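Umley Local Health News Set – read me first

Hello, and thanks for stopping by. The Umley set is a collection of 2237 short news items about hospital care, all taken from small-town papers and local radio sites, with labels added by hand. We put it together for people who study how everyday medical stories get told: a long wait for a hip operation, a clinic closing its maternity ward, a family asking questions after a routine procedure went wrong.

What each record holds

Every item has a headline, the body text, the region (Grekdale, Trestberg or Kallio) and a topic label. There are 27 topics in all, and an item can carry up to three of them. We went back and forth for a long while over whether "surgery" and "anesthesia" should be one topic or two, and in the end we kept them apart – the reporters mostly do.

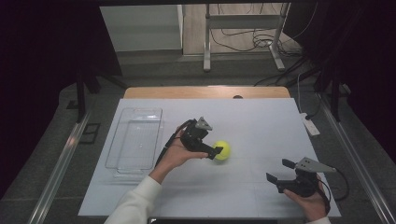
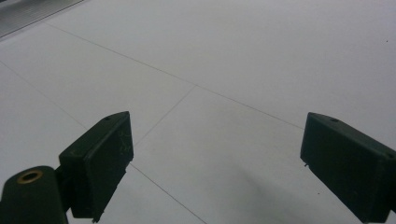 How the labels were made

Two readers labeled each item separately, and where they disagreed, Adalberto Fontes read it and made the call. He left a short note each time, and those notes are in the file called decisions.txt. They are well worth a look if a label puzzles you (some of them run longer than the story!).

Privacy

Names of patients and their relatives have been swapped for initials, even where the paper printed them in full. Names of hospitals stay in. If you spot a name we missed, please write to Aleksi Sjöberg before you do anything else with the record, and he will fix it in the next release.

Known problems

Kallio is thin on items from November, when the paper there changed its website and a good many links died. Five records have a headline and no body. We also have more sad stories than happy ones, as you might expect from the news, so please don't use the set to judge how safe any hospital is.

Last updated Oct 12, 2025. Corrections are always welcome, and small ones are just as welcome as big ones.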